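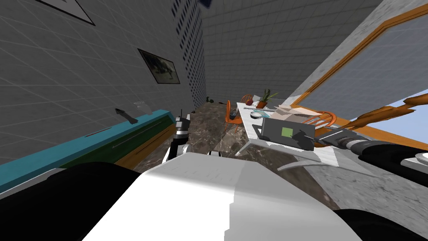 The white-topped table at Itora.

Open day at Itora, Tretport
Apr 8, 2019

I went to the Itora open day expecting a sales pitch and got one, with coffee. Tsoukalas wants to put 639 apartments on the old ferry yard, and the brochure promises "harbor living" at prices the sales desk would only discuss upstairs.

The walk from Ita station is billed as six minutes. It took me 14, and I wasn't dawdling. Most of the route follows a truck road with a sidewalk on one side, then on the other, then on neither. 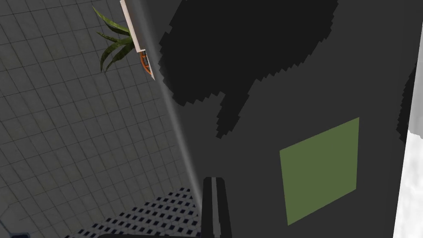
Parking was my next question. There will be 510 spaces, which leaves a fair number of households circling the block – unless you believe, as the brochure does, that everyone will cycle. I asked where the bikes go. The answer was a dotted line on a plan.

The monthly fee is harder to pin down. One sheet said 686 and another skipped it. Reserving a unit costs 2,000, and whether you get it back depends on a clause I was told I could read in July.

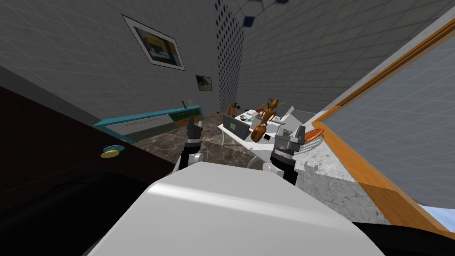 Teal desk along the wall, with marble underfoot.

The harbor view is real, I'll give them that, at least from the upper floors on the east side. From the west side you get the truck road. I kept my deposit in my pocket and caught the bus back to Ita.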